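Section 4. Recording demonstrations in the simulated workcell

This section explains how to gather examples for the learning system with the Ostano two-arm cell in simulation. It applies to operators who have completed Section 3 and hold a recording account. The simulated cell is opened from the Fosov console, and both arms are driven from the operator's desk.
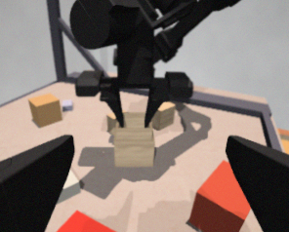
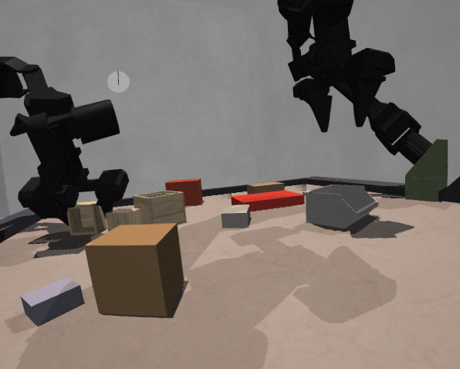
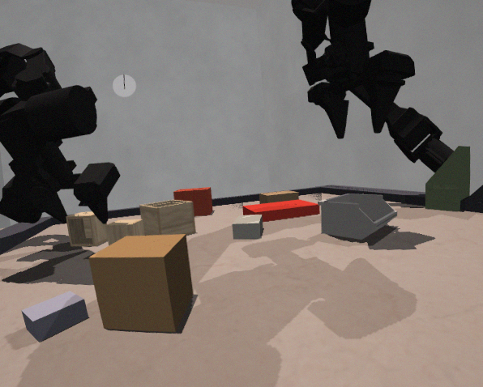 Views within the simulated cell.
Page last changed: 22 February 2022

4.1 Before you begin

Each example, called an episode in this manual, is a single attempt at a single task, from the first movement to the last. The learning system receives the camera views, the joint positions of both arms and the written instruction. It does not receive the operator's intentions, and anything left unclear in the instruction will remain unclear in the record.

Check that:

- the console shows your own account name
- the correct task list is loaded (the default is list 11)
- at least 2 GB of space is free on the recording drive
- no other operator holds the cell open.

4.2 Setting out the table

1. Select New layout. The console places the blocks and boxes on the tabletop.

2. Look at the layout in every view before accepting it. An object that is plain in one view may be largely hidden in another, either by a larger object or by a gripper. In the first view above, a small cube sits mostly hidden behind the khaki block that the overhead gripper is lowered over.

3. Reject the layout if the object named in the task cannot be identified in at least two views.

4. Press Accept. The layout number is written to the episode record and cannot be changed afterwards.

Note. Shadows from the arms move with the arms and may fall across the work. They are part of the record and should be left switched on.

4.3 Writing the instruction

5. Type one short sentence in everyday words. Name the object by colour and kind, and name the place where it is to go. "Put the red slab beside the green block" is acceptable. "Tidy the table" is not.

6. Where two objects share a colour, add a second feature, such as size or shape. The second and third views contain both an upright dark red object and a bright red flat slab; "the red one" would not tell them apart.

7. State which arm is to be used only if the task list requires it.

4.4 Recording the episode

8. Bring both arms to their start positions and wait for the Ready light on the console.

9. Press Record, then pause for 2 seconds before moving.

10. Approach from above at a steady speed. Bring the fingers to either side of the object before closing them.

11. Keep the arm that is not in use clear of the working area. It may remain raised over the table, but it should not be moved without purpose.

12. Complete the task, release the object, raise the gripper and press Stop.

Caution. Do not drive the two arms across one another. The simulation will permit some movements that the physical cell will not, and episodes containing them cannot be replayed on the Sirham arms.

If an object is dropped, continue and pick it up again where this can be done without strain. Recoveries of this kind are useful to the learning system — they should be marked "recovered" and kept. If the object leaves the table, press Stop and mark the episode "failed". Failed episodes are stored separately and must not be deleted by the operator.

4.5 Review and submission

13. Replay the episode once at normal speed, using the view in which the grasp is clearest.

14. Confirm that the instruction still matches what was done. Correct the wording if necessary; do not alter the recording.

15. Select a result: completed, recovered or failed.

16. Press Submit. The episode passes to the Phùng store and is given a permanent number.

A full set for one task list is 164 submitted episodes. Failed episodes do not count towards this figure. The October set closed at 1819 episodes across all lists and remains available to operators for reference.

4.6 Faults

Views freeze while the arms continue to move: press Stop, mark the episode "failed" and restart the console.

Gripper passes into an object: mark the episode "failed" and enter the layout number in the fault log.

Submission is refused: check that a result has been selected. If it has, leave the episode in the local folder and do not record over it.

Questions concerning task lists or the wording of instructions should be sent to Jolanta Michalski, quoting the layout number.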